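Wilen House Community Kitchen
Opening-up checklist for the new season, with comments
Walk-round: 2025-08-27
Checked by: Solène Rolland
Copy to: Jasper Wouters, lettings

Hello all. I have written rather more in the comments than the form has room for, as I always do, so please bear with me and read to the end before you ring me about the fridge.

1. Front door and ramp
Result: OK
The door closes by itself from fully open and the latch catches properly (it was sticking all through June and I'm so pleased Fellov came back and planed it). The ramp is swept. Please keep the moss scraper in the porch and not in the shed, where it took me a good while to find it.

2. Fire exit, side passage
Result: ACTION
Push bar fine, light above it fine, but the folded gazebo is leaning in the passage again. I know it's heavy and I know the shed is full. It still has to go somewhere else before the first lunch club.

3. Extinguishers and fire blanket
Result: OK
Service labels in date. The blanket by the cooker, number 841 in the book, has been put back on its proper hook with the tapes hanging down where a hand can get at them.

4. Gas cooker
Result: OK, with a comment
All the burners light. The back left one is slow, and you do need to hold the knob in for longer than feels polite. The shut-off valve turns easily. I've written "OFF" on a fresh bit of tape, the old one having gone the colour of gravy.

5. Fridge and freezer
Result: ACTION
The freezer is lovely and cold. The fridge was reading a touch warm when I arrived and came down after I'd tidied the bottom shelf, so I suspect the seal. Jasper, could you ask Busanton to look at it under the old job number, 297? They will only open a new one otherwise and we'll be back at the end of the queue. No dairy in there until it's been seen, please.

6. Hand-wash basin
Result: OK
Hot water comes through quickly. Soap and paper towels filled. The Onyeka soap is kinder to the hands than the last lot and I'd be glad if we could stay with it.

7. Worktops, tables and food tubs
Result: OK, with a comment
Look for splits, lifted edges and anything a cloth won't shift. Run a finger round the rim of each tub as well as looking at it, as a small crack is much easier to feel than to see. Cracked ones go straight in the bin, however fond of them we are. Scuffs on a table are all right so long as the surface is sound and wipes clean.
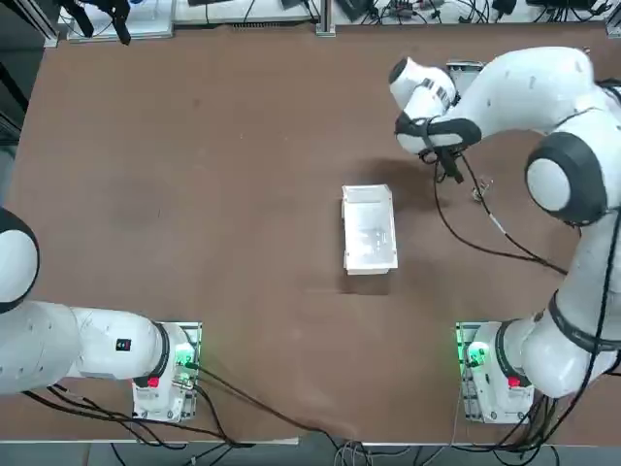

Item 7: white plastic tub on brown tabletop.

8. First aid box
Result: ACTION
Short of blue plasters and the eye wash is out of date. Everything else is present. I'll pick both up when I'm next in town, but do leave me the receipt book.

9. Electrical leads
Result: OK
Urn, toaster and mixer all looked over, plugs to ends. The urn lead, tag 468, is a little stiff near the plug, so I'd like it checked again at half term.

Items 2, 5 and 8 still open. Ring me in the evening if anything is unclear, and thank you to whoever left the windows so clean.

S. Rolland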